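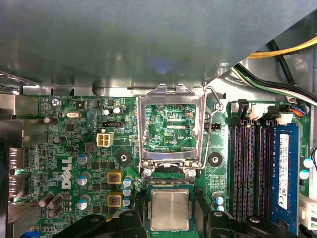 Cell maintenance lead, Bokitham teardown line

Home | Cells | Spares | FAQ | Contact

CPU cell: setup and upkeep questions
Last updated: June

Which desktops does it do?
Dell towers only for now. Lid off, board still in the case, one DIMM can stay in. Other makes need a new Zavness recipe, ask first.

Load plate up or down before the fingers go in?
Up. All the way, lever out of the path too. Half-open plate = clipped fingertip, every time.

How does it hold the CPU?
By the edges, two fingers. Don't raise grip force to fix a slip. Check finger bolts first, usualy one has backed off.

How often do I check the bolts?
Every shift, 4 minutes tops. Hand driver, no power tools near the fingers.

When do fingers get swapped?
At 3,000 cycles. Last pair only made 2,043 before the left one chipped, so look at them, don't just trust the counter. Spares are in the Jelínek drawer.

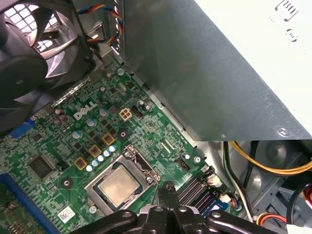
After a swap you re-teach the socket approach. Not the whole path, just the last 28 mm. Jog in slow, keep clear of the retention lever and watch the overhang from the big metal housing. Cables too, tuck them back before you run. Save under a new name, don't overwrite the old one.

Old paste on the heat spreader?
Wipe it before loading. Paste gets on the fingers and then on everyhting.

Camera says no socket found. Now what?
Clean the lens. Then the lamp. Then check the case is hard against the Rolus stop. Still nothing, call me before you touch calibration.

Can I reach in while it's paused?
No. Paused isn't stopped. E-stop, then hands.

Filed under: Robot cells, Upkeep, Desktops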